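Ajuda Urkine > Comércio de bairro > Organização da loja

Pacotes de batata frita não ficam de pé na prateleira do meio

Boa tarde a todos. Eu tenho uma loja pequena de conveniência em Ninddale, aberta desde março, e peço desculpa pelo meu português, ainda estou a aprender. Comprei um móvel baixo de prateleiras, com 112 cm de largura. Em cima coloco as latas verdes, as caixas de bolachas e as garrafas de plástico. Com esta prateleira não tenho problema.

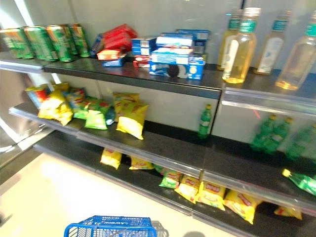
O problema são os pacotes de batata frita. De manhã eu arrumo todos direitos, e às seis da tarde estão deitados uns sobre os outros. O cliente tira um e os vizinhos caem. Já experimentei apertar mais os pacotes, mas assim eles amassam e as batatas partem. Existe alguma peça para isto, ou eu devo mudar os pacotes de lugar? 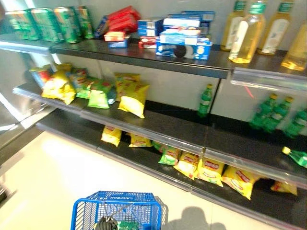 Tenho também a dúvida se é correto misturar batatas e refrigerantes na mesma prateleira. O vendedor do móvel disse que sim, mas ele queria vender. O meu orçamento é pequeno, 60 euros no máximo para tudo.

bundivley_loja
Membro, 54 mensagens

ebihara
Membro, 3159 mensagens

Pacote com ar dentro nunca fica de pé sozinho, é preciso encostar em alguma coisa. Eu faço assim na minha loja: divisórias transparentes na vertical, uma para cada sabor, e atrás um calço de cartão para o pacote ficar um pouco inclinado. As divisórias compram-se em qualquer casa de material para lojas e gastas quase 54 euros se fizeres o móvel inteiro. Começa só pela prateleira do meio. E deixa uma folga de um dedo em cada divisão, senão a mão do cliente não entra e ele puxa tudo. 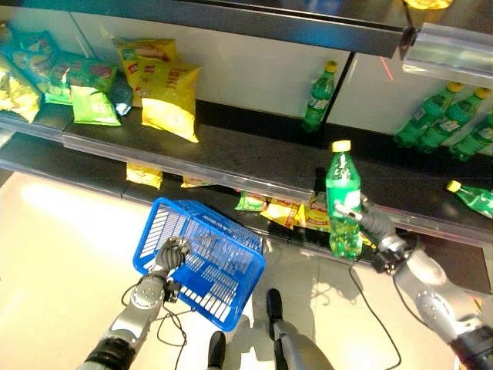

Sobre os refrigerantes, podes misturar, mas cada coisa no seu lado e com uma divisória no meio. O que eu não faria é pôr as garrafas atrás dos pacotes. Uma garrafa como a verde de tampa amarela, com o rótulo à volta do meio, pede para ficar à frente e virada para o cliente. Quando repões, leva tudo num cesto de compras com alça, como o azul, e arrumas a prateleira de uma vez.

ninddale77
Membro novo

Pendura os pacotes em ganchos e acabou o problema. Eu fiz isso.

bundivley_loja

Obrigado aos dois. Ganchos não posso, a parede é alugada e o dono não deixa furar. Vou medir a prateleira hoje à noite e pedir as divisórias. O calço de cartão, deve ser da altura do pacote ou mais baixo?

ebihara

Mais baixo, metade da altura chega. Dobra o cartão em triângulo e cola por baixo com fita.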